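31 December 2019

Last day of the year, and I spent most of it putting small things in order. My sister says I should write more in English, so I write it here.

In the morning I paid the electricity and answered Kadri, who wants her cake tin back before she travels. Then I made soup with the rest of the pumpkin. It was too sweet, but I ate two bowls.

After lunch I thought again about the little table. I like the honey color of the wood and the round corners, and I don't want to cover it with a cloth. Ningsih told me that a table needs one tall thing and one flat thing. I don't agree. The green vase with the pale flowers is not tall at all, and it looks good standing far back.

The black picture frame is more difficult.

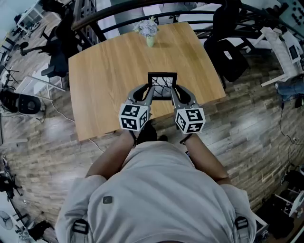
I like the thin branches very much, they remind me of the road to my grandmother in October. But near the front edge the frame seems too alone – maybe it should go closer to the flowers, a little turned to the side. I will decide tomorrow.

Azlan called at six. He is bringing noodles tonight, and I still have to wash the big pot.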